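Textile Care and Household Linens
Handout 3: Fiber Content, Sorting and Storage

This handout accompanies the third lecture of the course and should be read before the practical session. Students are expected to bring it to class together with the glossary distributed in November.

1. Fiber content

The treatment of any textile begins with its fiber. Cotton and linen are cellulose fibers. They absorb water readily, grow stronger when wet, and tolerate high temperatures. Wool and silk are protein fibers, which lose strength when wet and are damaged by alkaline detergents. Polyester and nylon absorb little water and dry quickly, but they hold oily soil and may take permanent creases if they are heated and then folded.

Blended fabrics are treated according to the more delicate fiber in the blend. A shirt of cotton and wool is washed as wool.

2. Sorting

Household textiles are sorted first by color, then by weight, then by degree of soil. Quilted bedspreads are washed alone. Towels are kept apart from garments, as terry loops shed lint and abrade smoother cloth. Printed items are turned face inward where their construction allows.

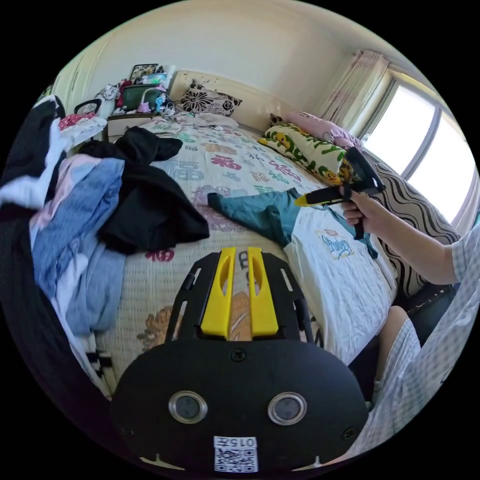 Must a quilted cover be washed as often as the sheets beneath it?
A cover that does not touch the skin may be washed once a season, provided that it is aired between washings and that spills are treated on the day they occur.

3. Water and detergent

Hard water contains dissolved calcium and magnesium, which combine with soap to form a gray deposit. Modern detergents include softening agents, but the dose must still be adjusted to the local supply. Excess detergent does not improve cleaning. It remains in the cloth, attracts soil, and stiffens the fabric over time.

Students should record the following for each load in the practical session:
Fiber content as stated on the label
Water temperature
Detergent dose
Condition of the cloth after drying

The department's reference samples, listed in the catalog under Girard and Sarna, may be examined in the textile room but not removed from it. Sample sheet 12 shows the effect of repeated overdosing on plain white cotton.

4. Knitted garments

A knitted fabric is formed of interlocking loops and stretches more than a woven one. T-shirts are therefore dried flat or over a wide rail, and the shoulders are smoothed by hand while damp. Ribbed collars are eased back to shape and never pulled. Contrasting collars and sleeves present a further difficulty, in that dark dye may pass to a light body during a long soak. Such garments are washed cold and taken out of the machine promptly.
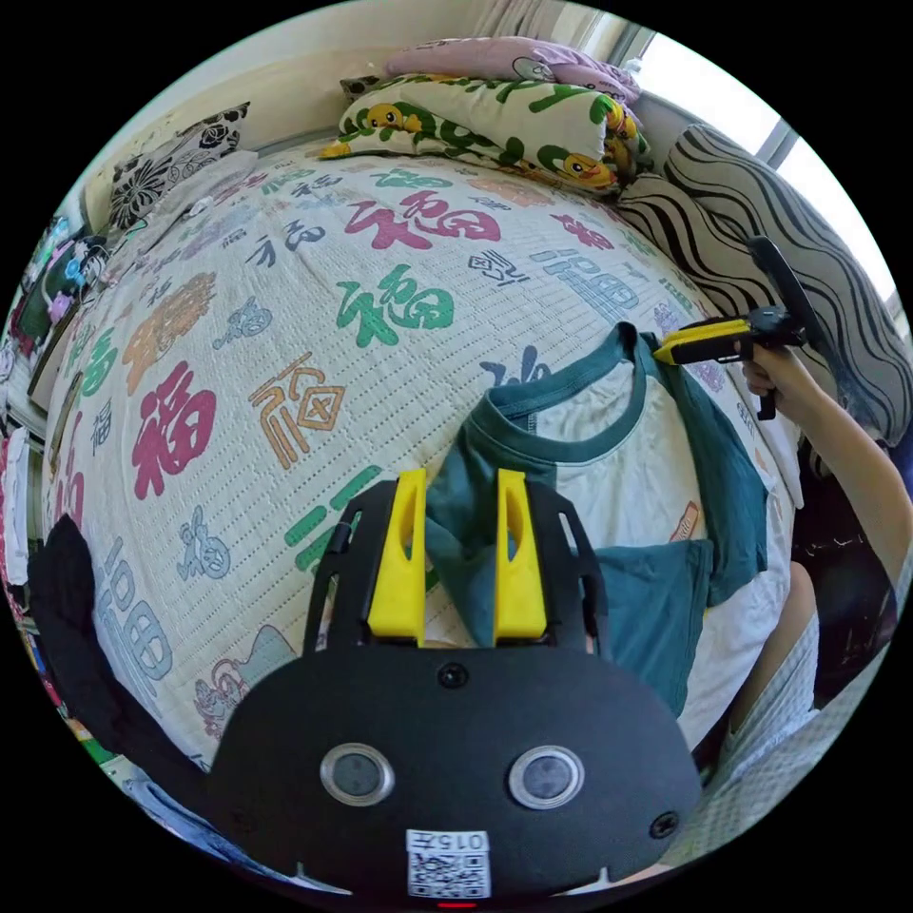 Cyril Goodall objected at the last lecture that cold water leaves body oils in the cloth, and asked that the notes allow a warm wash for any cotton knit whose dyes have been tested. The objection is accepted. The test consists of pressing a damp white cloth against an inside seam and examining it for color.

5. Storage

Textiles must be fully dry before they are put away. Cotton and linen may be folded, and the folds should be moved from time to time so that the fibers do not weaken along one line. Wool is stored clean, as moth larvae feed most readily on soiled areas. Plastic bags are unsuitable for long storage.

Assignment

Choose one garment and one item of bed linen. For each, copy the care label in full, explain every instruction in terms of fiber content, and state whether you would depart from it. Submissions are typed and carry the course number, 3050, on the first page.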